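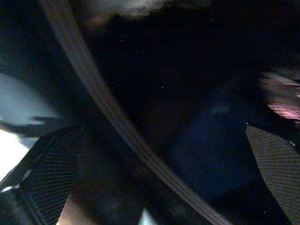

Loose cables are harder to sort than most of the other things people keep in drawers and boxes, and the main difficulty is that they have no fixed shape. A mug is the same mug whichever way it is put down. A cable that has been wound, hung, folded and stuffed behind a desk may look quite different each time it comes out, and the parts that would identify it, the two ends, are often the parts that can't be seen. Figure 2 shows the problem at close range: a length of muted grayish-brown cable bends gently along its course, and neither end is there to say what it connects. What is left to go on is the color, which has a faint pinkish tint in places, the curve, and the soft streaks that run along the length and make it look slightly ribbed. Sorters in our study worked from this sort of partial information much of the time, especially in the first minutes with a full box. The rest of this section describes how they did it, which cues they relied on, and where the cues let them down.

3.1 Material

The cables came from the storeroom of the Halilović building in Stamudbridge, where they had been collected from offices over several years and kept in open crates. The full stock was 1,079 cables. It included power leads, network cables, audio leads, monitor cables of several generations, phone chargers and a good many pieces that had been cut at one end. We didn't clean the cables or straighten them before the sessions. Where several had knotted together in the crate, the knot was kept and handed over as it was.

Each session used a plastic box filled from the crates without looking. We tried at first to balance the boxes by type, so that every sorter would get a similar share of power leads and network cables, but this meant handling each cable beforehand and undoing many of the tangles. Those tangles were part of what we wanted to study, so the plan was dropped. The boxes therefore differed more than we would have liked, and comparisons between individual sorters should be read with that in mind.

3.2 Procedure

Sorters were asked to empty the box onto a table, put the cables into groups that made sense to them, and return each group to storage in a way that would let another person find a particular cable later. No groups were suggested. Bags, paper labels, hook-and-loop ties and a marker pen were within reach. There was no time limit. After a session, one of us sat down with the sorter and went through the groups, asking what each was for and which cables had been hard to place.

A second visit took place in October. Sorters were given back their own boxes and asked to find 10 named cables, for example "a monitor lead long enough to go around a desk." We noted where they looked first, whether they opened the right bag and whether they unwound anything to check it.

Stojan Georgiev coded the session notes using the Rirum scheme, a short list of handling actions that we had used before for kitchen drawers. Three actions were added for cables: tracing (following the cable with the hand toward an end), shaking out, and coiling. A part of the notes was coded again by a second reader, and disagreements were settled by discussion. Most of them concerned the point at which tracing turned into untangling, and we ended up treating the first change of direction in the hand as the boundary.

3.3 Cues used before the ends were visible

Color was the first cue for nearly everyone. Black cables went to one side, white ones to another, and anything that was neither was picked up and looked at more closely. This made a quick start, but the groups it gave were of little use. Black cables included almost every type in the stock, and most sorters broke up their black pile later in the session. Muted browns and grays caused a different kind of trouble. Several sorters took them for white cables that had gone dull, and others took them for old and set them aside to be thrown out. In the interviews, age was often given as the reason a cable had been put in the discard pile, and when asked how they knew the age, sorters mentioned color more than any other feature. We have no record of when the cables were made, so we can't say how often they were right.

Thickness came next. Sorters were good at telling a thin charging lead from a power lead by touch alone and did so without stopping to look. They were less good in the middle of the range, where network, monitor and audio cables overlap. Thickness is also easy to misjudge when part of the cable is nearer the eye than the rest, and a few sorters said they had pulled on what they thought was one thick cable and found two thin ones lying side by side.

Surface was used less often than we expected. Some jackets are smooth, some are braided, and some have lines or ridges along them that can be felt with a thumb. Sorters who worked with cables in their jobs used these differences freely. One of them ran each cable through her fingers before looking at it and named the type, usually correctly. Sorters without that background noticed surface mainly when it was unpleasant, as with jackets that had become sticky.

Curvature was the most mixed of the four cues. A cable that keeps a tight coil is easy to pick out of a pile, and people used this to follow a single strand through a tangle: they looked for the next stretch with the same bend. A gentle bend is much less help. It can belong to any of the cables crossing at that point, and it changes as soon as a neighbor is moved. Errors in tracing were most common on long, shallow curves, where the hand left one cable and carried on along another without the sorter noticing.

Contents Previous Next Figures References Top

3.4 Tracing and pulling

Sorters dealt with tangles in one of two ways. The first was to find an end and work back from it, passing the end under and over the other cables until it came free. The second was to take hold of a cable in the middle and pull. Almost everyone began with pulling, and almost everyone gave it up at some stage. Pulling worked well on loose piles and badly on anything that had a plug caught in it. A caught plug tightens the loop around it, and several sorters spent longer on one such knot than on the rest of the box.

A middle course, which we hadn't expected and so had no code for at first, was to lift the cable a little at the midpoint and let the others slide off under their own weight. It is slow, but it leaves the pile looser than before. We added it to the scheme as "lifting" and went back through the earlier notes to mark it there too. The notes for the first sessions are thin on this point and lifting is probably undercounted in them.

3.5 Final groups and later finding

Final groups were of two main kinds. Some sorters grouped by what the cable connects (monitor, phone, network), and others by where it would be used (meeting room, desk, travel). Groups by connection were quicker to make. Groups by place took more thought and led to more cables being labeled one by one. A few boxes had both, with a bag for the meeting room next to a bag for network cables, and these were the hardest to search on the second visit. Sorters opened both bags, often more than once.

Coiling mattered more than the choice of groups. A bag of separately tied cables could be searched by tipping it out and reading the plugs. A bag of untied cables had usually become a small tangle again by the second visit, and the sorter was back to tracing. Ties placed close to the plugs, so that both ends stuck out on the same side of the coil, allowed a cable to be identified without being undone. Only a small share of sorters tied them this way, and when we asked why, most said that was how they had been shown to do it at work.

The group labeled "other," "misc" or "?" was present in all but a few boxes. Its contents were mainly cables with an unfamiliar plug and cables that had been cut. We return to this group in Section 4, along with the discard piles.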